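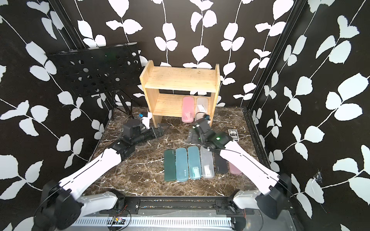
Trailing-leaf wallpaper is a class of patterned wall covering in which stems, vines and paired leaves climb the wall in a continuous repeat. It is found in homes, small hotels and shops, and is sold both as printed paper and as a paste-the-wall fabric.

History

The earliest recorded maker in the Mindach district was the Hegyi works, which cut its leaf patterns by hand into pear wood blocks. Each block printed one colour. A full room needed up to 200 impressions, and the paper was hung in short sheets until longer rolls came into use. The works' pattern book lists a climbing vine as number 2652, printed in green on cream.

Dark grounds were uncommon at first, as black pigment rubbed off on clothing. The printer Bjarke Baldursdóttir solved the problem at Pukby by adding size to the ground coat. Her method was later taken up by Trumell, whose mill produced 3000 rolls in its first season.

Design

Most patterns use a half-drop repeat, in which each strip is set lower than the last by half the height of the pattern. Toshio Shibata, in his study of the Pukby papers, divides them into 2 groups: those with a fixed upright stem, and those in which the stem wanders across the join.

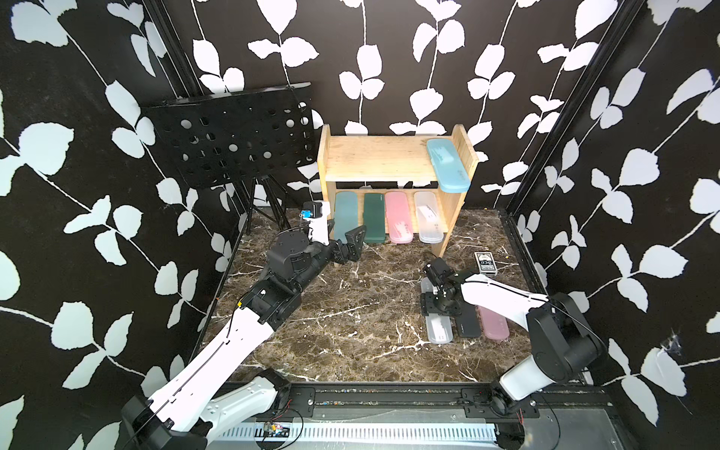 White leaf-and-vine pattern on a black ground.

Hanging

Work normally starts from a plumb line near the middle of the main wall. Corners are papered in two pieces – a narrow return is taken round the angle and the next strip laps over it. Dark papers may show a pale line at the seams, and decorators often tint the edges before pasting.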